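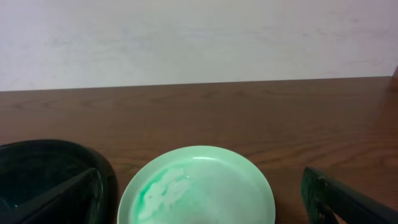

Residue Log

The plate was mint green, shallow, with a raised rim. The tenant had eaten from it at the brown table and had left something on the left side of the interior, a green smear with white streaks in it. The right side was mostly clean.

The inspector from Wonar set her case on a chair and opened the log. The lease on the Gekham flats ran to 1,516 clauses. Clause 890 covered tableware. Any plate left unwashed at the end of a tenancy was to be recorded by color, position and residue, and charged at a fixed rate of 88.

She wrote: Plate, one. Round. Pale green. Residue, green and white, left side.

Under Position she wrote: Table, near edge.

Under Nature of Residue the form allowed five entries. These were sauce, grease, crumb, dairy and other. She leaned down. It did not smell of anything she could name. She marked Other, which opened a second page.

The second page asked whether the residue was consistent with a meal for one person or more than one. She looked for a second plate. The cupboard held a colander and a packet of Helo salt. The drying rack held one fork. She marked One.

It asked whether the meal had been finished. She considered the smear again. A person eating in a hurry pushes food away from the dominant hand. A person with time goes over the plate with bread. Whoever sat here had cleared the right half and stopped. She marked No.

It asked for a probable reason. There was a line for this, four inches long.

She had filled in that line many times. Standard answers were illness, travel and dislike of food. She held the pen over it and listened to the refrigerator run through its cycle and shut off. The wall behind the table was off-white and needed paint, but paint was clause 212 and belonged to another inspector.

She wrote: Called away.

Then she carried the plate to the sink, ran the water until it was warm, and washed it with her thumb. The green came off in one pass. She dried the plate on her sleeve and put it in the cupboard next to the colander.

She turned back to the first page, struck out the entry for the plate, and initialed the correction. In the margin she wrote the date, May 11, 2019, and the word Clean.

The charge column stayed blank. She closed the case and went down to the Seyoum building, where there were three more kitchens to do before dark.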